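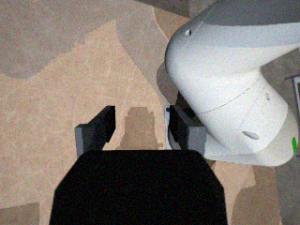 Tabletop from above, light wood-look top, arm on the right

Subject: Re: [hirkska-gardeners] Saving tomato seed, worth it or not?

Hi all,

Answering a couple of things at once since I'm behind on my list mail again (November was supposed to be my slow month, ha).

> I've been buying fresh packets from Caltent every spring and they're
> fine, but the price keeps creeping up and I only use six or seven
> seeds out of each one. Has anyone here saved their own for more than
> a year or two? Do you really have to ferment them? My kitchen is
> small and my husband has opinions about jars of rotting tomato.
> Also, what do you do about crossing? I grow four kinds in one bed.

Yes to saving, and I've been at it since we moved out to the Skarkon side of the hill, so nine seasons now. I'd never go back for the regular kinds. I still buy one or two new ones a year for fun, because I have no self control when the catalogs come.

On the fermenting: you don't have to, but I like how clean they come out. I squeeze the seeds and goop into a jar, add a splash of water, put a paper towel over the top and leave it three days. Two if it's hot. Then fill the jar up, swish, pour off whatever floats, and do that again until the water is clear. The good ones sink. It does smell! I keep mine on the back steps and so far the marriage has survived. If the steps aren't an option, just rinse them hard in a sieve and rub the gel off with your thumb. I did it that way my first year and they sprouted fine, just kind of fuzzy and stuck together.

Dry them on a plate, a real plate, or a coffee filter. Please not paper towel, you will be picking lint off seeds in March and cursing me. Stir them with a finger once a day for a week or so.

Crossing is less of a worry than people make it sound. Most modern tomatoes pollinate themselves before a bee gets a look in. The ones to watch are potato-leaf types and the tiny currant ones. I had a Wei cross with something once, I'm guessing the yellow cherry next to it, and got a whole row of small orange things with tough skins. The chickens liked them. Now I slip a little organza bag over one truss before the flowers open and tie a bit of red yarn on so I remember not to eat those.

For amounts, one good-sized fruit is plenty. I got carried away last fall and ended up with roughly 2000 seeds, which is silly for a person with two raised beds. I gave 300 of them to the school and there's still an envelope of 800 Skarkon paste in my fridge door if anybody wants some. Send me your address off list and I'll mail them out on Monday.

Oh, and don't save from hybrids unless you like surprises. Check the old packet for F1 on the back.

Does anybody have luck with peppers? Mine cross like crazy and I'm down to one bag that doesn't have a hole in it.

Happy digging

> --
> hirkska-gardeners mailing list
> To leave the list, send a blank message with "unsubscribe" as the subject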